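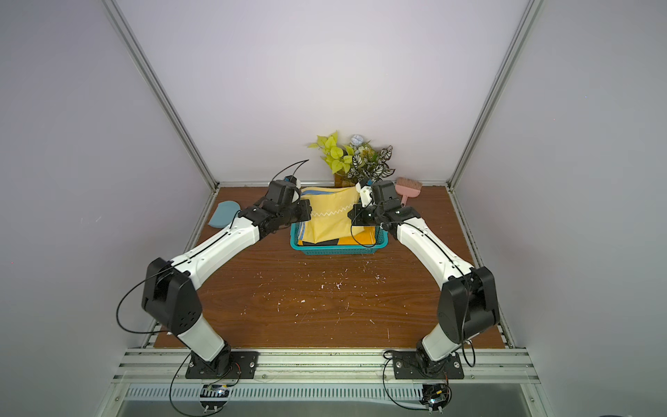 Tema 3. La cesta y lo que acaba dentro

En casi todas las casas hay una cesta que empezó teniendo una función y hoy tiene contenido. La diferencia ocupará la sesión entera. Una cesta con función se vacía, se llena y se vuelve a vaciar; una cesta con contenido se traslada de habitación en habitación, como un pariente al que ninguno de los hermanos quiere alojar en julio. El caso que usaremos es modesto: cesta de plástico verde azulado, un paño amarillo doblado con su franja blanca en zigzag y, debajo, otra prenda o tela entre naranja y negra. Digo «prenda o tela» a propósito. Lo que queda debajo pierde el nombre muy deprisa, y quien tenga en casa una cesta honda sabrá de qué hablo.

Repaso del tema 2 (para quien llegó con el café ya empezado)

Vimos que los objetos de una superficie se reparten en residentes, huéspedes y okupas. Residente es lo que vive ahí y volvería ahí si lo moviéramos. Huésped es lo que tiene billete de vuelta. Okupa es todo lo demás, incluidos los tres cables de los que nadie quiso hacerse cargo en el ejercicio anterior. Varios de vosotros habéis clasificado el mando de la tele como huésped. Me parece optimista, pero lo he dado por bueno.

3.1 Doblar para la cesta, doblar para el cajón

Son dos pliegues distintos y se confunden siempre. El pliegue de cajón trabaja de canto: la pieza se sostiene de pie, apoyada en sus vecinas, y se ve desde arriba. El pliegue de cesta trabaja tumbado. La pieza descansa sobre la anterior y solo enseña la cara de arriba y, con suerte, un borde.

De ahí sale la única regla que os pido memorizar en todo el tema: en la cesta, el doblez mira hacia fuera. Si lo que asoma son las orillas sueltas, la mano agarra una sola capa, tira, y el paño sale desplegado con la dignidad de una bandera en día de lluvia. Si asoma el doblez, la mano agarra la pieza completa. La norma vale para paños de cocina, fundas de cojín, toallas de manos y baberos. No vale para sábanas bajeras, que tienen tema propio (el 9) y para el que recomiendo venir descansados.

Medidas orientativas para un paño corriente:
Primer doblez a lo largo, orilla con orilla.
Segundo doblez a lo ancho.
Tercero, solo si la cesta lo exige. Un paño con demasiados dobleces hace joroba y tira al suelo a los que le pongáis encima.

Con tejidos gruesos me quedo en dos. En el manual de Fikre, que tenéis en la bibliografía, defienden doblar siempre una vez más. Los he leído con atención y sigo sin saber qué paños usan.

3.2 Estampados: una ventaja que se desaprovecha

Un paño liso blanco es indistinguible de otro paño liso blanco, y por eso hay gente que seca copas con el trapo del horno. El estampado resuelve el problema gratis. Basta con doblar de manera que la seña de identidad quede arriba: la franja, el motivo grande, la esquina bordada por una tía. Si al doblar la escondéis, habréis conseguido un rectángulo amarillo cualquiera.

Dos tipos de seña:
a) Seña lineal (una franja, una cenefa, un pespunte decorativo). Se dobla en paralelo a la línea, para que cruce la cara visible de parte a parte.
b) Seña de motivo (dibujos grandes y repetidos). Da casi igual por dónde se doble: algo asomará.

La seña lineal sirve además para comprobar el pliegue. Si la franja sale torcida, el doblez está torcido, por mucho que el conjunto parezca aceptable visto desde el sofá.

3.3 Orden de entrada

Lo primero que entra es lo último que se usa. Parece evidente y se incumple a diario, porque la cesta se llena en el orden en que las cosas se secan, que responde al grosor del tejido y a nada más. La solución es aburrida: se hace una pila fuera, sobre la mesa, se ordena allí y luego se pasa a la cesta. Sí, son dos movimientos. Sí, se nota.

La pila de fuera necesita sitio, y el sitio hay que decidirlo antes de empezar. Un lado de la cesta para lo ya doblado y pendiente de entrar; el otro, libre para las manos. La parte de atrás queda para lo que no participa.
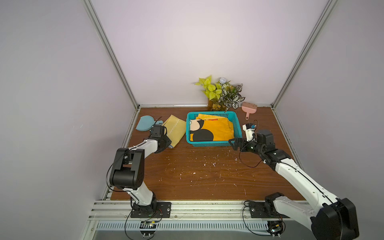 Fig. 3.2. Cesta en el centro con un paño doblado de grandes motivos negros (seña de motivo). A la izquierda, el paño de la franja en zigzag (seña lineal), junto a una pieza azulada de forma redondeada.

Fijaos en que los dos paños de la figura se distinguen sin desdoblar ninguno. Los dos tiran a amarillo, y en una cesta mal hecha serían «los amarillos», categoría que no ha ayudado jamás a encontrar nada. Comentaremos en clase si meteríais ambos en la misma cesta y cuál iría abajo. Adelanto que hay respuestas peores que otras y que el año pasado las oí todas.

3.4 Los objetos que no participan

En toda mesa de doblado hay acompañantes. En la nuestra, una planta artificial de hojas muy verdes con su ramita blanca en lo alto y, a su derecha, un cepillo de mano rosa. La planta artificial es el residente perfecto: no se riega, no crece y no opina. Tiene un solo vicio, acumular polvo entre las hojas, así que pide un repaso antes de colocar ropa limpia delante. Está pegada a la pared, que es donde molesta menos. Si la vuestra vive en el centro de la mesa, enhorabuena: tenéis un florero y ninguna mesa.

El cepillo es un caso más discutible. Un cepillo de mano cerca de la zona de doblado es sensato, siempre que se use. La superficie de la figura está salpicada de motas blancas, sobre todo hacia la parte central, y es el momento de recordar el paso cero, que figura en la hoja del primer día y que sospecho que nadie imprimió: antes de apoyar tela limpia, se mira la mesa. Si la mota sale con el cepillo, se barre hacia el borde y se recoge. Si no sale, puede ser pintura seca, y entonces se convive con ella o se pone un mantel. Frotar con el paño recién lavado no cuenta como tercera vía.

La pieza azulada redondeada la dejo como ejercicio. Según desde dónde se mire, unos dirán manopla, otros funda, otros estuche. Para este tema lo que importa es que lo blando y redondeado apila fatal: los paños resbalan por encima y los bordes bailan. Va arriba del todo o va en otro sitio. Yo prefiero otro sitio.

3.5 Sobre las cestas mismas

Plástico calado. Ventila, se limpia con un trapo húmedo y dura más que las ganas de ordenar. Revisad que los agujeros no tengan rebabas si vais a guardar punto.

Mimbre. Precioso. Engancha. Forradlo o dedicadlo a las revistas.

Tela con armazón. Se pliega cuando está vacía, es decir, en teoría. Las Favura que hay en el armario del aula son de este tipo y podéis llevaros una a casa para la práctica, con devolución. Lo de la devolución lo repito porque en el inventario constan 37 y en el armario hay bastante aire.

Una cesta llena hasta el borde ya está demasiado llena. Dejad libre el ancho de una mano para poder sacar la pieza de arriba sin peinar a las demás.

3.6 Práctica para la próxima sesión

Elegid una cesta de vuestra casa que lleve tiempo sin vaciarse. Vaciadla entera sobre una mesa previamente mirada (paso cero). Clasificad en residentes, huéspedes y okupas. Doblad los residentes textiles según 3.1, con la seña a la vista según 3.2, y volved a llenarla según 3.3.

Se entrega un comentario de 300 palabras como máximo, en la carpeta del tema en Flurnow. No hace falta contar la historia familiar de cada servilleta. Sí hace falta decir qué había en el fondo y cuánto tardasteis en reconocerlo.

La práctica vale 5 puntos. Se resta uno por «varios» como nombre de categoría.

Lecturas
Fikre, cuaderno de plegado, capítulo de textiles pequeños (con las reservas de 3.1).
Ha-neul Seo, apuntes del taller de costura, hoja sobre orillas y sentido del hilo. Explica por qué algunos paños se niegan a quedar rectos. A veces la culpa es del paño.

Material del curso de Orden Doméstico, Skilanari. Las dudas, en el foro del tema; las de sábanas bajeras, en el 9.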